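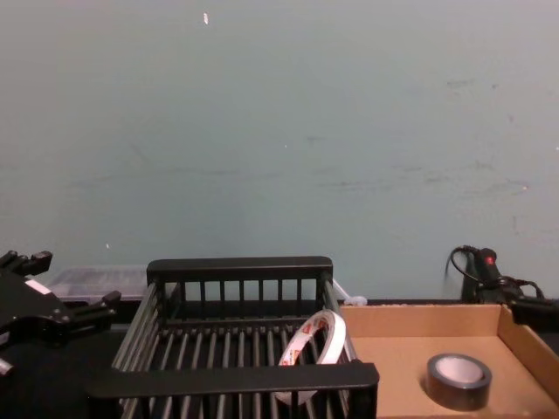 布里索萨诺公寓的公用厨房管理办法进入第三稿，争议仍集中在沥水架上。七月起，这栋住着126户的老楼把四间公用厨房的台面重新分配，规定每间只许留一个沥水架，其余一律收走。首批收走的共有80个，眼下堆在一楼储物间，等人认领，认领者寥寥。二楼厨房算是提前达标：深色台面上摆着一个黑色塑料沥水架，后面是浅灰蓝色的墙，墙上留着些淡淡的灰色擦痕，靠墙还放了一只带平盖的半透明收纳盒。至于这只盒子算不算“台面杂物”，第三稿用了整整一页讨论，结论是“视情况而定”。

负责起草办法的安塞尔莫·埃切韦里表示，新规的初衷很朴素，就是让人做饭时有地方放砧板。他承认，前两稿对“沥水架”的定义过于宽泛，一度把三楼住户晾袜子的铁丝篮也算了进去，该住户为此写来11条书面意见，其中9条与袜子有关。

住在二楼的洪翁（Hưng Ung）对新规大体赞成，只是对“碗碟晾放不得过夜”一条有保留。他晚上十一点下班，吃完饭洗好碗已近零点，“按这个写法，我的碗一放上去就过夜了”。起草方答应把“过夜”改为“超过十二小时”，由谁来计时则没有写明。

费用方面，统一购置沥水架和防滑垫共花去764元，从公共维修款中列支。有住户问，既然收走了那么多架子，为何还要买新的。埃切韦里的答复是，旧架子尺寸不一，放在一起不好看。

第三稿已贴在一楼电梯口，征求意见到月底。截至发稿，纸上已有两处铅笔批注，一处建议把墙也刷一刷，另一处问谁拿走了四楼的洗洁精。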